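Notebook: handheld gripper demos, power strip task
Prasville bench, 18th February

Picking up from the last entry. The question is still whether we can train the plug-routing policy on handheld demos alone, with no teleop data in the mix. Target for this task is 600 demos. After filtering we have 541 that pass. The rest failed on pose tracking or had a dropped stream on one side.

Filter rules as of now, so I stop looking them up:
- both wrist streams present for the full length
- no tracking jump over 5 mm between consecutive poses
- jaw width signal not flat
- start pose inside the board area

The tracking rule throws out the most. It catches real jumps, but it also catches fast wrist turns when the operator reorients the strip. I pulled a handful of the rejects and replayed them, and several looked fine to me. Not loosening the rule yet. Noted for the Adavetti rerun.

Working position is two grippers over the board with the strip under the left one and its cord across the board. Operator keeps both forearms over the near edge.

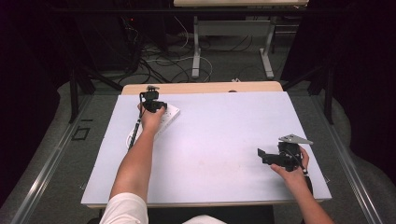
Page last changed: 18th February, rev. 5

Cord handling is where the variation is. The strip itself is easy to pick up from almost any angle. The cord gets pushed, dragged, or pinned depending on who is demonstrating, and the policy picks up on all three. First checkpoint (trained on 200 demos) would start a drag, change to a push partway through, and stall with the jaw resting on the board. The later checkpoint on the full filtered set stalls less often but still mixes the two.

Tried splitting the set by strategy. Labeled by hand, which took most of the morning. Drag-only subset trains cleanly and gives smoother motion, but it can't recover if the cord slips out of the jaw. The mixed set recovers better. I'd like both, so next step is to condition on a strategy token and see if it stays with one for a whole episode.

Latency. The two grippers are not on the same clock. The left lags the right by a few frames after a cold start and then settles. I was correcting this with a fixed offset, and that is wrong for the first part of each session. Changed to a per-session offset from the tap calibration. Sessions recorded before the change need to be reprocessed. Script is in the Ustel folder, run it with the dry run flag first because it overwrites in place.

Jaw width. Zero drifts over a long session. What we do now:
1. Open the jaws fully over a clear part of the board.
2. Hold until the reading stops moving.
3. Save that value as the open reference.
4. Close fully on nothing, save again.
5. Repeat at every break.

Step 1 matters more than I thought. If the fingers are a little short of the stop, the whole scale shifts and the policy closes late on the cord. From the wrist view it is easy to see whether the jaws are wide.
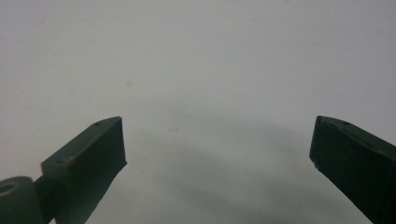
Le Roux, reading over the draft of this entry, doesn't agree that the open reference is enough. The comment was that the open stop has some give in it, so two people can hold the jaws fully open and still get different readings, and that the closed value should be the anchor with the open one used only as a check. Also asked whether the late closing shows up in the drag-only subset or just in the mixed one.

Fair point on the stop. I went back through the saved references and the open values do spread more than the closed ones. Will switch the anchor to closed and keep both numbers in the session header. Haven't checked the subset question yet. My guess is that it shows in both, but the drag demos hide it because the jaw closes early anyway.

One more thing on the wrist view. The fingers take up both lower corners and the policy seems to lean on them heavily for width. Masked them out in one training run to see what happens. Approach was about the same, grasp got clearly worse. Putting the width signal in as a separate input brought some of it back. So the fingers stay unmasked for now, and width goes in as well.

To do:
- reprocess the early sessions with the per-session offset
- change anchor to closed reference, rerun the filter, see if the 541 changes
- look at late closing by subset
- strategy token run, mixed set
- collect the missing demos, drag strategy only, and try to get cord slips with recovery in them
- shorter cable ties on the right gripper lead

The full comparison against the teleop baseline has to wait for April, when the arms are free. Until then everything is measured on held-out demos, and I don't trust those numbers for recovery behavior. Action error on held-out goes down nicely even on checkpoints that stall.

Left the checkpoints under the Adavetti name, not the date. Don't delete the 200 one, I want it for the plots.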